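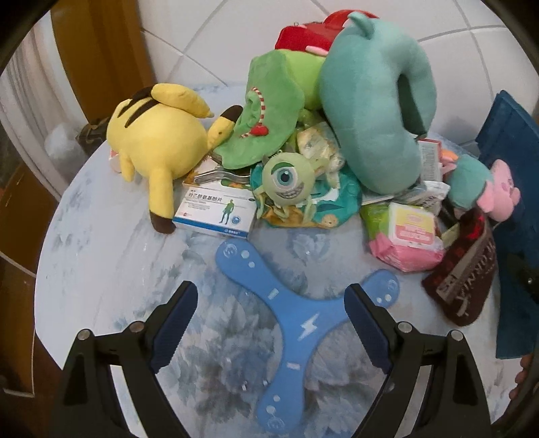 How long should it take to clear off a table that everybody dumps stuff on? Eighteen minutes, if you quit reading the boxes and start moving things.

THE TABLE THAT EATS EVERYTHING
11/04/2019

Every house has one. Ours is round, with a floral top in pale blue, white and grey, big blossoms, leaves, very pretty when you can see it. You mostly can't. Soft toys, packets, boxes, a medicine box, all shoved to the far side in one heap so somebody can use the near side. Then the near side gets it too.

I've written about closets for this magazine, and garages, and one very bad boat. Never the table. Too close to home, maybe. But the mail keeps asking. Last July we ran a short item on toy clutter and got 101 letters back, and most of them weren't about toy boxes or shelves at all. They were about the table. Where do you eat. Where does the Pikachu go.

Fair question. Ours is face down right now, tail up, one long ear hanging toward the front of the table with the dark brown tip on it. Stripes on the back. He's a plush, he doesn't mind. Next to him there's a flat green plush thing with a wavy edge, draped over the pile like a dropped scarf. And then out in the open, all by itself, a bright blue boomerang. Three arms, rounded ends, white lightning bolt in the middle. Great looking toy. Wrong place for it. Looks good against the flowers though, I'll give it that.

So, the method. I tried three.

First was the Vivbridge way, from a booklet my sister mailed me. You take everything off and put it on the floor. Everything. Then you put back only what belongs. Fine if you have a floor. I had dinner in an hour and a rug full of plush, and I gave up and ate standing at the counter.

Second, the basket way. One basket per person, 8 dollars each at Strazds, the discount place out past the bridge. Drop each person's things in their basket, they carry it off. Worked great for two days. Then the baskets were on the table. You see the problem.

Third one stuck. Small, boring, works. You sort by where it's going, and you only make one trip per room. Soft toys, all together, one armload, bedroom. Done. Packets get looked at once, kitchen or trash. Medicine goes first, before anything, up high behind a door that latches. I don't care what else you skip, don't skip that. Boxes last becuase boxes are slow, you want to open them and you shouldn't.

Flying things get a hook by the back door. Boomerangs, discs, the foam glider with no nose. If it's meant for outside it waits by outside. A three-armed one hangs very nicely off a plain coat hook, it sits in the crook between two arms and stays put. Ours is a Willach hook, leftover from the hall job, screwed in low enough for kids to reach. Took longer to find the screwdriver.

Plush is harder. There's always more of it. A reader in Binthorpe wrote that she owns 100 stuffed animals and keeps them in a hammock over the bed, and I beleive her, and I also think that's a lot of eyes looking down at you. We use a low open bin. No lid. Lids kill it, kids won't lift a lid. They'll throw at an open bin from across the room all day long.

Couple of other things. Wipe the table the second it's bare, a damp cloth, even if it looks clean. A patterned top hides crumbs like you would not believe, all those grey-blue flowers. Run your palm over it. Then put one thing in the middle, a bowl, a plant, whatever, something a bit annoying to move. Keeps the next heap from starting for a while. A day, at least.

And don't do it at night. Did that once, put the good scissors in the toy bin and the green plush in the linen closet. Found the scissors first.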